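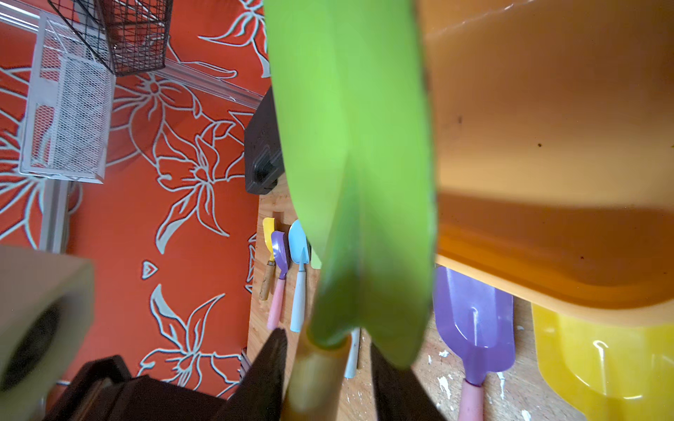
Figure 3. Green shovel with wooden handle, orange bin and small garden trowels along the wall.

Unit 11: Storage of Small Hand Tools
Instructor: Lorna Haldane

Students are expected to leave the tool corner in order by the close of the Monday session. Soil is to be brushed from each blade and handle before storage.

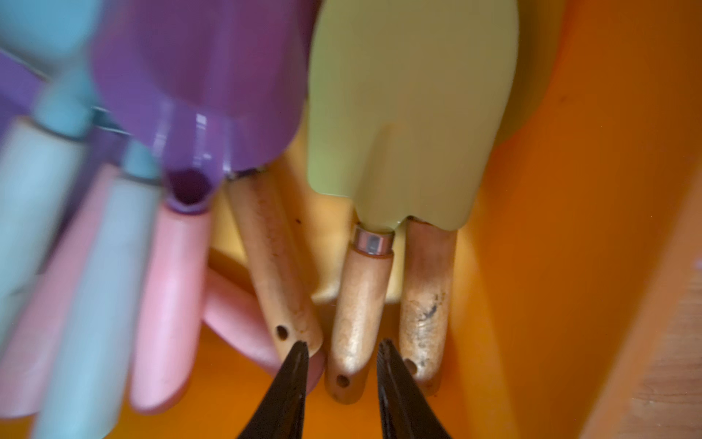

Trowels are stored together, heads up or heads down, provided that one direction is kept throughout the container. Large shovels are stored separately - their weight can tip a light bin. Damaged handles should be reported to Ms. Haldane. Reading for next week: pages 11 to 14.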